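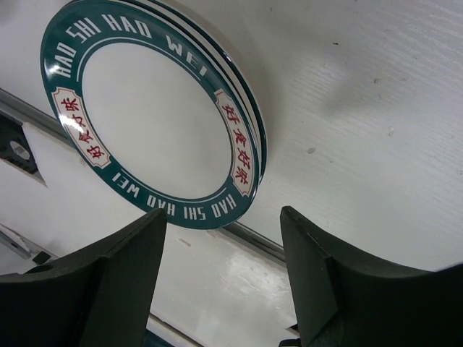
Station check before recording — plate handling
Site: Cerkstead, bay by the goods door
Checked by: Theano Sotiropoulos
Second check: Thodoris Stergiou
Month: March

Fill in every line before the first episode of a shift. Mark each one OK, FIX or STOP. A STOP means no recording until the second checker has signed it off. Comments go under the line they belong to.

1. Emergency stop

1.1 Button within reach of the operator's seat. OK
1.2 Button pressed with arm powered, arm halts. OK
1.3 Reset needs a separate action at the Fosilard box. OK
Comment: The label on the box is peeling. Still readable. New one ordered with the next lot of tape.

2. Arm and gripper

2.1 Mounting bolts checked with the torque key. OK
2.2 Fingers free of chips, cracks and grease. OK
2.3 Fingers open and close fully at slow speed. OK
2.4 Grip force limit set to 10 newtons for ceramics. FIX
Comment: Limit was still at the setting used for the tin work. Changed back and tested on a spare plate. Please reset it when you finish a task, and write it in the log. Second time this month. TS
Comment: There are two of us with those initials. Sign with your first name please. Thodoris
2.5 Wrist cable has slack at full turn in both directions. OK

3. Wrist camera

3.1 Lens wiped with the grey cloth only. OK
3.2 Both fingertips in view. OK
3.3 Exposure locked, auto white balance off. OK
3.4 Glare on the work. OK with comment
Comment: The plates are glossy and there are bright spots on the rim of the top one, plus a bigger patch of reflection on the smooth white panel. We are leaving it. The first 790 episodes were recorded under the same lamps and Manolakis wants the lighting kept the same until the set is done. Do not move the lamps to tidy it up.
3.5 Clock matches the arm controller. OK

4. Plates and work surface

4.1 Every plate run round with a thumb (gloved) for chips. OK
Comment: One plate with a rough foot taken out and put in the breakage tub.
4.2 Stack no higher than the line on the task card. OK
4.3 Stack sits flat and does not rock when nudged. OK
4.4 Top plate face up, lettering turned to a new angle for each episode. FIX
Comment: The HAO SHI HAO WEI plates have the same words at the top and bottom of the rim and a panel of red characters on each side, so half a turn looks nearly the same to the camera. Operators were giving it a half turn and calling that a new angle. Use a quarter turn or less. Theano
4.5 Surface wiped and no loose bits in the work area. OK
Comment: Small marks and smudges on the white surfaces do not matter. Grit does, as it gets under the bottom plate.
4.6 Metal edges have nothing sharp at hand height. OK

5. Operator and floor

5.1 Safety glasses and cut-proof gloves on. OK
5.2 Hands out of the work area before the arm is enabled. STOP, then cleared
Comment: At 9.40 an operator reached in to straighten the stack with the arm still live. No contact. Recording stopped and we went through the order again: disable, reach, clear, enable. Cleared by Thodoris at 10.15. Incident sheet filled in.
5.3 Dustpan and breakage tub at the station. OK
5.4 Break taken after every 50 episodes. OK

6. Recording

6.1 Task name typed in full, no short forms. OK
6.2 Failed grasps kept and tagged as failed. FIX
Comment: Several slips had been deleted. Keep them. Tillance needs the slips as much as the clean lifts, and the count towards 2,000 includes both. The only ones to throw away are those where the camera dropped out or a person's hand came into view.
6.3 Anything broken during an episode: stop, tag, sweep, check the fingers, then redo section 2. OK
6.4 Free space on the drive enough for the shift. OK

Left open for next check: label on the Fosilard box, written reminder about grip force at the operator's seat.

Result: fit to record once 2.4 and 4.4 have been read and signed by all operators.

Signed: Theano Sotiropoulos, Thodoris Stergiou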